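Chapter 4
Planning the Purchase of Equipment

Before a workshop buys its first gripper, somebody must write down what the gripper will hold. This sounds simple, but many budgets start from the price list of the supplier. At the Silside training center, Tamara Koval asked her students to begin with the objects - a bottle, a folded towel, a small toy - and only then to open the catalog.

In this chapter you will learn to separate three kinds of cost: the tool itself, the parts that wear out, and the place where the tool will work. Soft finger pads belong to the second kind. A small team may need up to 50 pads in a year, and this line is often forgotten.

Also the table, the curtains and the lighting must be in the plan. We return to them in Section 7, with the budget sheet from Vutdale.
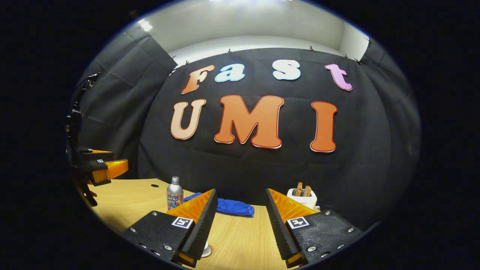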